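The **compartment box** (also called a divider box, organiser box or, in some trades, a sorting case) is a shallow container whose inside is split by upright walls into a number of smaller spaces, so that many kinds of small thing can be kept together without being mixed. It is one of those household objects that most people own and few people could say when they bought. Buttons, beads, fishing hooks, screws, seeds, earrings, watch parts, stamps and sweets have all been kept in boxes of this sort, and the basic arrangement has stayed much the same while the materials have changed a good deal.

This article deals with the box as it is used in homes, workshops and small shops. For the large flat drawers used by printers, see *Type case*. For food containers with divisions, see *Lunch box*.

## Names

There is no settled name, and what a person calls the thing usually tells you what they keep in it. Anglers say tackle box, even for the small flat kind with no handle. Sewers tend to say button box or notions box, though a button box may just as well be an old biscuit tin with no divisions at all, and arguments on this point can be surprisingly heated. In the Dekotbridge area the older word is *parting box*, from the habit of calling each wall a "parting", and it can still be heard among people who learned their trade in the town's clock and watch workshops. Each space may be called a compartment, a cell, a bay, a pocket or a hole. Catalogues prefer "compartment" and nearly everybody speaking aloud prefers "hole" or simply "bit", as in "the bit with the washers in".

## Early forms

Containers with inner divisions are very old, and turn up wherever people had small and valuable things to look after, such as spices, medicines, paints and weights. Most early examples were made of wood, with thin slats slotted into one another in the manner of an egg crate. This joint, in which each slat is cut halfway through and the two are pushed together at the cuts, is known as a cross halving or an egg-crate joint. It needs no glue, can be taken apart for cleaning, and is easy enough that a patient beginner can manage it with a small saw and an afternoon to spare.

Spice boxes deserve a mention of their own. They were often round, with the cells arranged like slices of a cake around a middle well which held a grater, and they were made to be brought to the table and admired. The plain rectangular grid was thought of as a workshop pattern and was kept out of sight, and it is a little pleasing that it should have outlasted its prettier cousin in most kitchens.

## The Dekotbridge boxes

Dekotbridge was for a long time a town of small workshops, and small workshops get through a great many small parts. Boxes were at first made by whoever needed them, out of whatever offcuts were lying about. Later they became a trade in their own right, and the firm of Pramanik, which had begun by making trays for watch repairers, came to supply most of the workshops along the river.

The Pramanik boxes were made of beech with limewood dividers and were sold by the number of holes, without much regard to overall size. The firm's pattern book lists 238 layouts, a figure that seems extravagant until one learns that a customer could ask for any arrangement at all, and that each arrangement, once made, was given its own page. Some were ordered only once. Layout 10, a plain box with one long space at the front and two rows of square holes behind it, was by far the best liked, and workshop people still speak of "a ten" when they mean any box with a long bay for tweezers.

A collection of these boxes is kept at Skunwood, a few miles up the valley, in what used to be the village reading room. It holds 815 boxes, most of them still with something in them. The labels are a delight and are reason enough for the visit: "springs, doubtful", "good ones", "not these", and on one lid, in very careful handwriting, "ask". The room is open on Monday afternoons, and the kettle is generally on.

## Materials

**Wood** is strong, repairable and kind to delicate things, but it swells in damp weather, and a lid that slides sweetly in October may have to be coaxed by spring. Dust and fine filings work their way under the dividers and are hard to get out again.

**Tin** came into use for travelling sets, particularly paints and sewing things. The dividers were soldered in place, so the layout could never be altered. Tin boxes rattle dreadfully, and people who used them on trains often lined the bottoms with felt or with squares cut from an old blanket.

**Card** has always been the cheapest choice. Sweets, glass decorations and light bulbs have been sold in divided card trays, and a great many of these have gone on to a second life in sheds. They do not care for the wet.

**Plastic** is now by far the commonest material. A plastic box can be moulded in one piece, dividers and all, which does away with the gap at the foot of each wall where small things used to creep through into the neighbouring hole. It wipes clean, weighs very little and can be made see-through, and this last point probably did more than any other to make it popular. With a wooden box one has to remember what is where, or write it down, whereas a clear one can simply be held up and looked at from underneath – a habit that people pick up without ever being taught it.

Clear plastic may be left colourless or tinted. Tinted boxes hide scratches and dust rather better and were at one time thought smarter for a dressing table or a desk. They do make it harder to tell dark things apart, as anybody who has hunted for a navy button among the black ones will know.

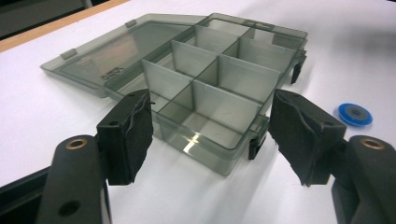 *An open compartment box in tinted, see-through plastic, with the dividers in the same material as the walls.*

## Fixed and movable dividers

Boxes fall into two broad families. In the first, the walls are part of the box and stay where they are. In the second, the inside faces carry narrow grooves, and loose dividers are pushed down into whichever grooves suit the owner. The Vulent pattern, much copied, has grooves along the two long sides only, so that the rows are fixed but the length of each space can be changed.

Movable dividers sound like the better idea, and in the shop they nearly always win. In use, opinion is more mixed. A loose divider can ride up in its groove when the box is tipped, and the tiniest beads will then find their way beneath it. Spare dividers also need to be kept somewhere, and are very often put in one of the compartments, which rather eats into the benefit. Many people set the dividers once, on the first evening, and never move them again.

## Sorting customs

How to fill a box is a matter of taste, and people who share a workbench learn to tread gently around one another's systems. The usual ways are by size, by colour, by purpose and by how often the thing is wanted. Bead workers mostly sort by colour, running from pale to dark, and joiners by length. Watch repairers traditionally keep one box for each job in hand and lay the parts out in the order they came off, starting from the near left-hand corner and working along, so that the job can be put back together by going the other way.

Nearly every box has one hole given over to odds and ends. The Dekotbridge word for this is the *orphanage*. A stocktaking at one of the river workshops recorded 2,602 pieces from the orphanages alone, including a baby tooth and several keys, and it seems that everything was carefully put back afterwards.

## Care

Plastic boxes should be washed in lukewarm water with a drop of washing-up liquid and left to drain upside down. Very hot water may warp the lid. For corners, a soft child's toothbrush is as good as anything. Wooden boxes are best brushed out dry, and a rub of candle wax along the groove will ease a sticking lid. Old paper labels should be left alone where possible, even when they are wrong.

## See also

- Button tin
- Egg-crate joint
- Seed drawer
- Spice box
- Type case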